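The painter asked me for two things before we started: no name, and no photo of the laneway. Fair enough. I'd driven out to Clatonthorpe just after 9 at night, and I was mostly grateful someone had put the kettle on.

He's been painting the freight line behind the old Vinano cold store since he was 14. "You start with the fence," he told me. "Everyone does the fence. Then you see what's further up and you can't leave it alone."

Further up is the Strickland footbridge, where his best-known piece ran 48 metres along the parapet until the council greyed it over in July. I asked if that hurt. He laughed at me! "It's their colour I mind. If they'd picked a decent grey I'd have said thanks for the primer."

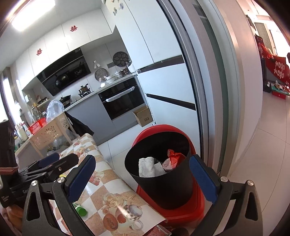
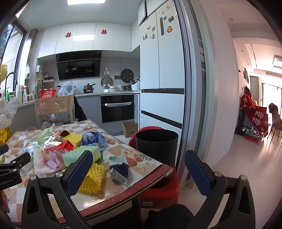
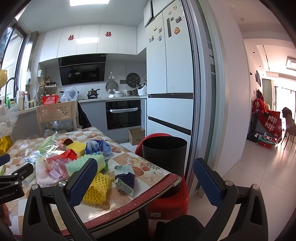
Checked tablecloth, fruit and all.

We got on to the trains, because you have to. A mate of his was clipped by one on the Favport side — he lived, but he doesn't climb any more, and neither does my bloke. "I used to know the timetable better than the drivers," he said. "Then one night there was a works train that wasn't on it. I lay flat in the gravel and thought about my mum."

These days he sticks to walls he can walk up to, a few of them even with permission (he looked a bit sheepish about that). He's kept every sketchbook, though, and there are 148 drawings in the one he let me flick through, most of them the same five letters leaning different ways. I liked the skinny ones. He reckons they're rubbish.

Would he tell a kid not to start? He took ages over that one. "I'd tell them stay off the tracks. The rest of it, I dunno — I'd probably want to see their letters first."

He'd let his tea go cold by then, so he made us both another and got out the next book.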